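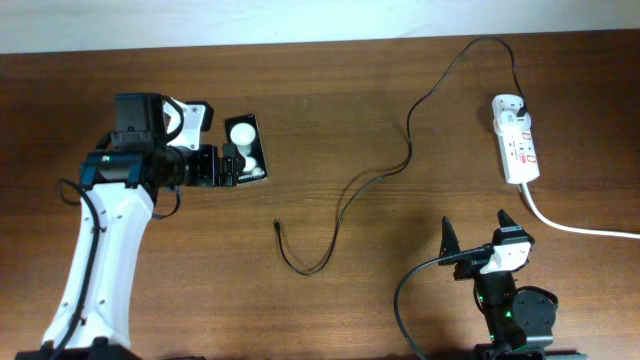

Azadeh Sharifi would like it known that she asked first, and that what she asked was why anyone should spend an afternoon waggling an arm about when she could have done the job herself in a minute. She has a point. We put her question at the top.

Why not just do the job myself?
Please do. If it only needs doing once, you'll beat the arm every time. Teaching pays off when the job comes back daily and you are sick of it.

Do I move the arm by hand, or steer it from a distance?
Either. Hand guiding is easier to learn and harder on the shoulders. Remote control keeps your elbows out of the recording, though you'll feel for the first hour as if you're eating soup in oven gloves.

How many times must I show it?
Start with 30 goes at one task. Our longest set, for plugging in and unplugging leads, stands at 2,532, and Xiaoyan Ye would rather not discuss it.

Can I keep the goes where I fumbled?
Keep the ones where you fumbled and then recovered. Bin the ones where you fumbled and swore and went for tea. The arm will learn the pause.

Should every go start from the same place?
No. Shift the lead a little each time, turn it, let it curl how it likes. We once recorded 362 with everything lined up beautifully and got an arm that could only work for very tidy people.

Does Butora work with arms from other makers?
Some. Elivus arms, yes. Erkier arms, yes, after an evening with the settings page.

Can two of us share the teaching?
Yes, but agree beforehand which side you come in from. The arm won't take sides and will head for the middle.

Where do my recordings go?
Into the folder you picked at set-up, which you have forgotten. Look under Settings, then Storage.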